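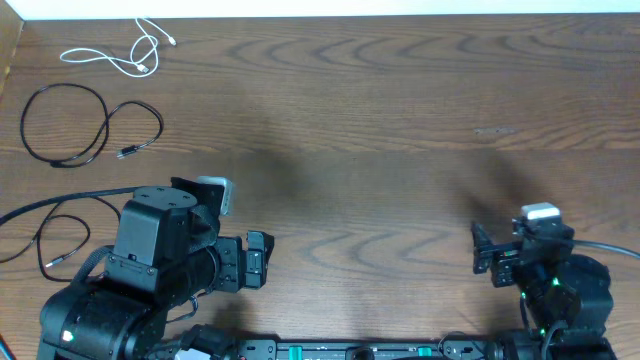

The cables on the table, from "Saturday at Dendilgate"

Ea had meant to start with the wardrobe, which was the sensible place to start, but her grandfather's cables had been lying on the table since breakfast and she couldn't walk past them any more without wanting to sit down and sort them out.

"You can't throw the white one away," said Vikas from the doorway, with his arms full of coats. "He charged his radio with that."

"He charged everything with that," said Ea, and she was smiling, because it was true, and because the old man had telephoned her at Skukdale more than once to ask which end went where, at 15 minutes a call and never a goodbye.

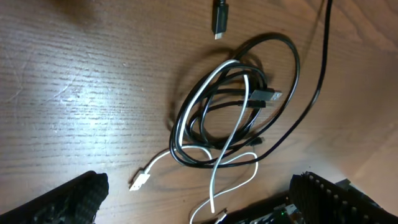 She found that if she followed the white cable with one finger she could get quite a long way before it ducked under a black one, and then she had to begin again. It was peaceful work, really, and the kettle was on, and the rain had settled in over the yard as though it meant to stay for supper.

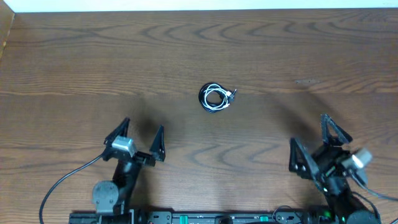 Page 128

"Round and round," he used to say when he put away the garden hose, "and never pull." So she didn't pull. Vikas put the coats down on a chair and went to see about the tea.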